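Outboard stuff, end of season. Quick notes before I forget again – do these in October and spring is easy.

**Flush it.** Muffs on, hose on *before* you turn the key. 10 minutes. Watch for a steady stream out the tell-tale. Weak stream, poke the hole with weedwacker line.

**Fuel.** Stabilizer in, then run it so the treated gas gets to the carbs. Top off the tank.

**Rags.** Old cotton only. Synthetics just push the oil around, and fuzzy stuff leaves lint in the gear case.

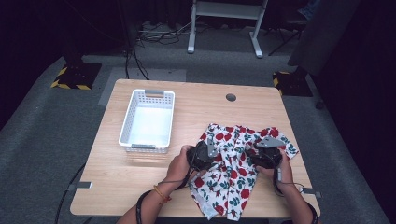 *Cherry or berry print, white basket empty.*

**Gear oil.** Bottom screw out first, then the top. Milky oil = water past a seal, fix it now, not in April. Fill from the bottom untill it comes out the top hole. New washers on both screws, 2 of them, cheap.

**Prop.** Pull it. Look for fishing line behind the thrust washer. Grease the shaft, new cotter pin. Dings you can file, bent blades go to the shop – mine go to Arholm.

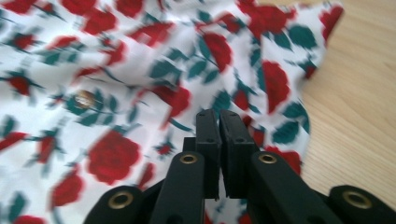
Garba Ugwu wrote in to say he pulls his prop 2 times a season, not once, and that line had already chewed up his seal by the time he looked in fall. Fair point. He also stores the motor upright so it drains, same as me.

**Battery.** Out of the boat, on a shelf, charge it monthly. Clean the posts with baking soda and water, old toothbrush.

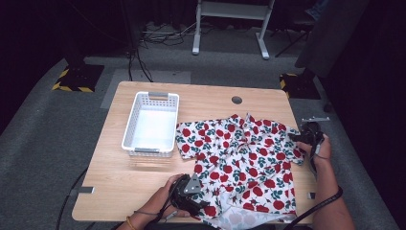 Fogging oil last, with the motor running, short bursts till it smokes. Then plugs out, a squirt in each hole, turn it over by hand. Wear something you don't care about, it gets everywhere. A short-sleeved shirt with red roses like that one is fine in July but I'd want sleeves for this. Plugs back in finger tight, then the wrench.

Write the engine hours on tape inside the cowl. Mine says 484.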